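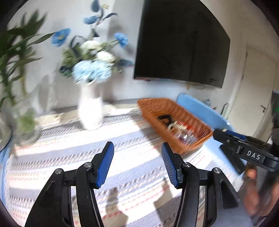
FELTINBRIDGE — Brimora, the little home textiles shop on the hill, is launching its new line of striped woven table cloths this October, and I get to be the one to tell you!

I'm Chathurika Pathirana, and I run Brimora with my business partner, Barbara Adamczyk. Between us we've sold 1,300 table cloths out of a shop with one fitting-room-sized stockroom and a front door that sticks when it rains. Most of those were plain linen. People kept asking for stripes, we kept saying next year, and well, next year is now.

The new line is called Marine. Pale blue-grey and white in wide bands, with narrower rows in grey and beige between them, and a thin dotted red line to wake the whole thing up. The red was a long argument. Barbara wanted it thicker, I wanted it gone, and we went back and forth through more samples than I'd like to admit before we landed on those tiny dots. I've come around completely. On a sunny morning the white gets so bright you need something to hold it down, and the red does that.

We wanted a cloth you could leave on all week. My mother had a "good" table cloth that came out twice a year and made everybody nervous, and I don't want to sell that cloth to anyone. Marine goes in the washing machine, it comes out a bit rumpled, and I put it straight back on the table. Barbara irons hers (she irons tea towels too, so make of that what you will).

And flowers! The stripes are soft enough that you can go big on top of them. I've been putting a white vase on mine and filling it with everything blue I can find — ruffled pale blue blooms packed in low over the rim, a couple of creamy white ones higher up, then a few bright blue stems sticking out wherever they please. Dusty blue-grey leaves look lovely with the cloth, and some dark green hanging down one side stops it all getting too sweet. Keep the vase off to one side of the table if you actually plan on talking to the person across from you.

"I had Marine on my own kitchen table for the whole summer before I'd sign off on it," says Barbara. "We had jam on it, candle wax, my nephew's homework. I wanted to know how the stripes would look after all that, and I still like them every time I come downstairs."

The cloths are woven for us by Voß, a small family mill we've worked with since our second year. They make them in short runs, and the first run is 307 cloths, in two lengths for smaller and larger tables. When those are gone there'll be a wait until the mill can fit us in again. Matching napkins will follow once we've agreed on the hem (another long argument, still going).

Come see them! We're having an open morning at the shop to start things off, doors at 9:30 a.m., coffee on, several tables laid so you can get your hands on the fabric. The first 40 people to buy a cloth that morning get 15 percent off, and you're welcome to bring your table measurements on a scrap of paper and have us work out the drop for you. Bring flowers from your yard too, if you've got any left by then. I'll find a vase.

Marine will be in the shop from opening morning and on our website that same afternoon. Stores that would like to carry it can ask for Barbara, and press who'd like fabric swatches or a chat can ask for me, Chathurika, at the Brimora shop in Feltinbridge.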